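Bench & Gripper Help > Two-arm setups > End effectors

Stock fingers or padded fingers for picking plates off a tray?

Posted by tallowmere, Fri 9 April
Tags: grippers, dual arm, tableware, head camera

I have a pair of white tabletop arms on a shared base, one black parallel gripper on each, and a camera at head height looking down over the table. The arms are the Grunent kit. The task is clearing dishes: lift plates off a round tray and put them down to the side, with either arm.

The grippers came with bare metal fingers. I also bought a set of Plultberg padded fingers that bolt onto the same carriage, and I want to settle on one set before I record any more runs. I have read the older threads, but most of them are about cups and boxes. A cup gives you a tall side wall to close on. A plate gives you a rim and very little room under it.

The hard case for me is two plates that overlap. The lower part of the yellow one is under the pale green one, so the rim of the green plate is not at tray height all the way around. If I come in from the right the finger has to get under an edge that is sitting close to the tray, and if I come in from the left there is the second tray to stay clear of.

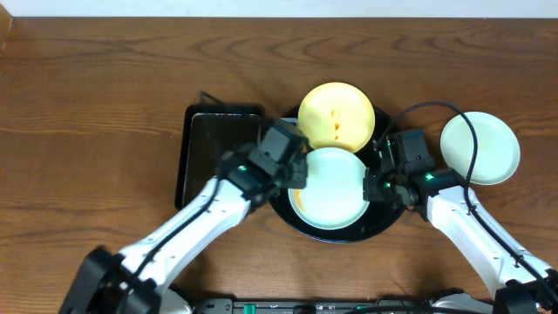 What I have tried so far

Bare fingers, right arm, approach from the side at tray height. The lower finger slides under the rim when the height is set well. When it is a little low it scrapes the tray and pushes it, and then every position I saved is wrong. When it is a little high it pushes the plate into the other one.

Padded fingers, same approach. The hold is much better once the plate is in the gripper. Getting the pad under the rim is worse. The pad is thicker than the bare finger and it catches on the edge of the plate.

I ran 19 picks with each set, same start pose, same speed. Bare fingers got 16 of them off the tray, but several of those turned in the grip on the way over. The padded fingers got fewer off the tray and I did not write down the exact number, which I regret. None of the ones they did pick up turned.

Things I would like to know:

Is it worth having different fingers on the left and right arms, or does that cause trouble later when you train on both?

Does anybody drive the gripper by current limit instead of by position for thin rims? The Antunes controller lets me do either. I have been using position because it was the default.

Is a head camera enough for this, or do I need one on the wrist? From above I can see the outline of the plate fine, but I can't see the gap under it.

The plates have bits of food on them and I would like to keep it that way, so please don't tell me to use clean ones. The dishes this is meant for won't be clean.

2 replies

Jaime Abreu
Posted the same evening

I have worked with both finger types on plates. My short answer is bare fingers with a thin pad on one side only, and current limit on the close. The longer answer follows, in the order I would do it.

Start with the approach angle and leave the fingers alone for now. Coming in flat at tray height asks the lower finger to fit a gap it can barely fit. Tip the wrist so the lower finger goes in nose down, touch the tray lightly outside the rim, then slide in and level out as the rim comes up onto the finger. You want the finger to ride along the tray surface, so the height error stops mattering so much. A glossy tray is good for this. A tray with a cloth on it is not.

Then the pads. The Plultberg ones are good pads but they put the same thickness on both fingers, and only the upper finger has room for it. Take the pad off the lower finger and keep it on the upper one. The soft side does the gripping and the bare side does the sliding. If your set doesn't let you mix them, a strip of thin rubber on the bare upper finger is nearly as good. Replace it when it gets greasy – you will see the plates start to turn again when it does.

Current limit: yes. With position control you are telling the gripper how thick the rim is, and the rim is not the same thickness everywhere. Set the limit low, close, wait for it to settle, then raise the limit before the lift. I use two levels. On our Antunes unit the value I ended with is 900 for the lift. Don't copy that number, the scale depends on the motor and on how the controller was set up. Find yours by raising it until a plate held on edge doesn't droop, then go up one step more.

On turning in the grip. Some of it is the pad, but a lot of it is how far in you are holding the plate. If you grab only the outermost part of the rim, the whole weight hangs off one side and it will rotate around the fingers. Go in further if the plate shape allows it. Tilting the plate as you lift also helps, and it gives the head camera the broad face of the plate to look at, so you can check what you are holding before you move sideways. The right arm with the green plate is the position I mean. From there I would stop for a moment, read the gripper opening, and only then travel.
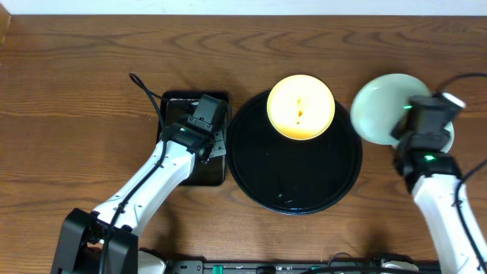

Different fingers on each arm

You can do this, and people do, but decide early. If both arms are supposed to pick plates, fit them the same. If one arm picks and the other mostly steadies the tray, then put whatever you like on the steadying arm. Mixed fingers made trouble for me when I swapped them halfway through a set of recordings and didn't note which runs were which. Put the finger type in the run name. It takes no time and you will be glad of it in a month.

Since you have two arms, try steadying. Let the left gripper rest against the rim of the round tray while the right one slides under the plate. That takes care of the tray moving when the finger scrapes. Keep the left speed low and give it a soft force limit or the two arms will push against each other through the tray.

Head camera or wrist camera

For picking where the plate is, head only is enough. For the last bit under the rim, a camera above can't see it no matter how good it is. I tried an Emthorpe wrist camera for a few weeks in March. It did show the gap on the approach. It also put another cable on an arm that already had one, and when the gripper was close to the tray the picture was mostly tray and out of focus. I took it off again and went with the touch and slide method, which doesn't need to see the gap. If you have a wrist camera in a drawer, mount it and compare. I wouldn't buy one for this.

A couple of smaller things. Check your cable slack with the wrist fully tipped, because the nose-down approach uses more of it than a flat approach. If a loop can reach over a plate it will sooner or later drag one. And mark the tray corners on the table with bits of tape so you can put everything back between runs.

Redo your comparison after you change the approach. What you have now compares fingers under an approach that suits neither of them. Same number of picks, and write down three results each time: off the tray or not, turned or not, other plate moved or not. I'd be interested to see the third column.

drumlin_pete
Posted the next day

I'd just get suction cups. Way easier on plates, one cup in the middle and up it goes. Fingers are for boxes.

Comment from tallowmere: Thanks, but the middle of the plate is where the food is. I did think about suction at the start.

Comment from drumlin_pete: Ok fair. Bigger cup maybe, or put it on the flat part off center. I only did it with new plates.

Comment from Jaime Abreu: Off center will hold if the plate is flat enough there and the surface is free of crumbs. You will be cleaning the cup a lot. If you do go that way, put a filter in the line first.

Comment from tallowmere: Staying with fingers for now. I took the lower pads off both arms this morning and changed the approach to nose down. The height setting is much less fussy. I haven't touched the current limit yet, that is next, and I will post both columns of numbers plus the one for the other plate when I have a full set. Does the tray steadying need its own start pose for the left arm, or do you move it in from the usual one?

Comment from Jaime Abreu: Its own. From the usual one the left gripper comes across the second tray, and if you are a little low you will clip the raised edge.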